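Does folding data from hand-held grippers carry over to a real robot arm?

Posted by avunholm_grad in Robot Learning, 3 replies

I'm in my second year and trying to get a cloth project off the ground, and I keep going around in circles, so I hope somebody kind can help. My plan is to record people tidying bedding and clothes with a pair of hand-held grippers, then train a policy for our two-arm setup. My advisor worries that a person moves in ways the arms can't follow. Has anyone tried this on soft, messy things and gotten a result worth writing up? I have 400 demos so far, all on one bed, and I'd love to know if I should keep going or change something first.

Tamer Abou Jaoude

Oh, I remember being exactly where you are! We did the Khalaf study on beds and laundry, and yes, it carries over, but the first round taught us more about our own habits than about folding. The thing that mattered most was the grasp. With a sweatshirt, you want to pinch up a ridge of fabric between the pads before you try to move anything, and let the second gripper wait close by. 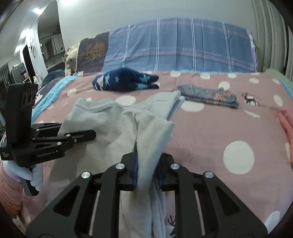 3 min read

We trained once on everything and once on a set where we had thrown out the rushed demos, and the smaller set did better on the arms. Out of 23 test folds, the policy from the full set finished 8. I won't quote the other number until the write-up is out (sorry, I know that's annoying), but it was enough to change how we record. We now ask people to slow down near the grasp and go at whatever speed they like in between.

Your advisor has a point about reach, too. Run each demo through your arm's kinematics before training and drop the ones it can't follow. It's a dull afternoon's work — put some music on.

Pillows were the other surprise for me. A piped edge is a lovely thing to grab, and our policy learned to look for one.

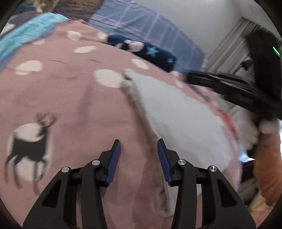 Then we gave it a plain pillow with no trim at all and it wandered up and down the side like it had lost its keys. So please mix your covers early on, and mix your beds as well. Prints may matter more than you'd guess, and I'd want some plain sheets in there next to the busy ones. If you only have time for one change, record in a second bedroom before you add to the pile from the first.

gutus_b

just use sim

Bromton Lab Mom

Sim is fine for towels, but I wouldn't lean on it for fleece. I agree with Tamer about a second room. Also hold that room out completely the first time you test, or you won't know what you have. We skipped that step in October and had to redo the whole table.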